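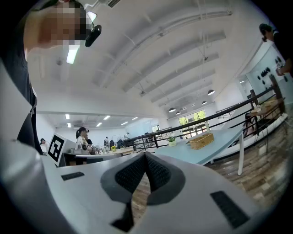 I've been sitting on this news for a week and I'm so glad I can finally share it. Our winter talks series is coming back in February, it has a name (Second Cup, after a very long argument), and the first guest is the choreographer Olesia Holovko! If you saw her piece Dastberg when it toured the small theaters up here, you'll know why I've been hopping up and down. If you didn't, well, now you get to hear her talk about it, and I'm a little jealous that you'll be coming to it fresh.

The setup is the same as last winter. We put out chairs in the upstairs room at Jasine, somebody interesting comes and talks with me for an hour, and then we open it up to questions and people hang around until the lights go off. Tickets are free, but you do need to book, and please do it soon. The room holds up to 60 people and last year's puppet night filled up in an afternoon. I had friends who were mad at me about that for weeks.

Olesia and I had a long phone call to plan the evening, and we mostly failed to plan it, since we got stuck on shoes. She has strong feelings about shoes. Her dancers in Dastberg wear heavy work boots for the first half and then go barefoot, and she told me she wrote the whole sound of the show around that switch. "People think the quiet part is the end," she said. "For me the quiet part is where they start listening." I wrote that down on the back of a gas bill, and I'm planning to start the conversation right there.

She'll also be bringing some of her notebooks. I've seen a couple of pages and they're wonderful, full of arrows and crossed-out words and little stick people with enormous feet. She draws every section before anyone sets foot in a studio, then throws out most of it in the first few days of rehearsal. I asked if that hurt and she laughed at me for quite a while.

The second evening in the series is with Syafiqah Santoso, who a lot of you will remember from the Ferkenar show in our downstairs gallery. She makes theater costumes, and she's been going through the old wardrobe store at the Lukoševičius playhouse, opening trunks and writing up whatever's inside. So far she has cataloged 183 pieces, and she says there are closets she hasn't gotten to yet. Some of the jackets still have actors' names inked inside the collar, with other names written over them as the clothes got handed down. One cape has been let out and taken in so many times that she gave up trying to work out its original shape.

I asked her for a favorite and she picked a plain brown apron with a hidden pocket sewn on the inside. She doesn't know which play it was for. Her guess is a letter, or maybe a key, and she's hoping someone in the audience has a grandparent who worked there and can tell her. So if your family has any stories about the playhouse (or better yet, old programs in a drawer), please bring them along that night! She'd love to look through them.

There are 3 evenings planned in all, and I'm still working on the last one. I have somebody in mind and I've sent a very polite email and then a slightly less polite one. If it falls through I have a backup idea involving stage lighting and a retired electrician I met on a train, and to be fair that might be the better evening anyway. I'll post the name here once I have a yes.

A few practical things, as people always ask. Doors open half an hour before we start, and the coffee counter stays open until the talk begins. There's an elevator at the back of the building, past the coat racks, and if you'd like a seat saved near it, just put that in the comments box when you book. We'll have live captions on a screen for all the talks this time, something a bunch of you asked for last year. Kids are welcome, though I should say Olesia swears quite a bit when she gets going.

We're keeping it to 2 tickets per person. I know that's annoying if you've got a big family, but it seemed like the fairest way to do it. If you book and then can't make it, please cancel, even if it's the same afternoon. We keep a waiting list and I'm happy to call down it right up until the doors open.

We'll be recording the sound as well, for anyone who can't get there. Last year's recordings had a nasty hum on them – sorry again, the refrigerator behind the counter was to blame – and this year we're unplugging it during the talks. The milk will survive an hour.

Booking opens this week on the Jasine website, under Talks, and you can also sign up on the paper sheet by the front desk if you'd like to do it in person. Dates and start times are listed there too. And if you've got a question for Olesia or Syafiqah that you'd feel shy asking out loud, drop it in the box next to the sheet. I read all of them beforehand, and last year the best question of the whole series came out of that box on a folded-up bus ticket.

Posted 11 October 2020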